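Vudden Community Orchard: spring progress report
Prepared for the Gevora Fund by Ileana Neagu, project lead

Dear all,

I had meant to get this to you before the blossom, and now the blossom is nearly over, so please forgive a report that arrives a little behind the season. April has been kind to us on the whole, with two cold nights that had me out of bed at five to check the lower rows, and I am glad to say that the plums came through much better than I feared.

You will remember that the grant was for replanting the eastern half of the orchard and for opening it up to local families. The planting is finished. We put in 60 young trees, mostly apples, with a handful of pears and damsons along the hedge where the ground holds its moisture. Of those, 8 have failed to come into leaf. The nursery, Stakar, has looked at them and agreed to replace them free of charge in the autumn, and until then we shall leave the stakes standing so we don't lose our spacing.

Grafting days have been the great pleasure of the winter. We ran 11 of them in the old packing shed, and people came from further off than we had expected, including a father and daughter who brought cuttings from a tree in their late grandmother's garden and were very anxious that it should be saved. Both of their grafts have taken, and I rang them up to tell them! 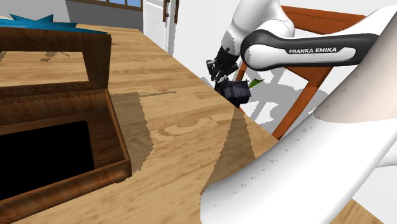

The path is where we have fallen behind. Our contractor, Sakamoto, could not bring the gravel down the lane while it was so wet, and I did not want the gateway churned up just before the lambs went into the next field. Work should start again once the ground is firm, and the price we agreed last year still stands. Prams and wheelchairs can get as far as the first bench at present, but no further, and I know how much this part of the project matters to you.

On money, we are close to where we said we would be. Tree guards cost more than planned and the hire of the digger a good deal less. Around 200 pounds is left in the tools budget, and with your agreement I should like to move it across to mulch, as the young trees will need a second layer before the summer.

Next come the open afternoons, a proper map of the old varieties, and the water butts behind the shed. You would be very welcome at any of the open afternoons, and I will send the dates as soon as the path is settled.

With warm thanks,
Ileana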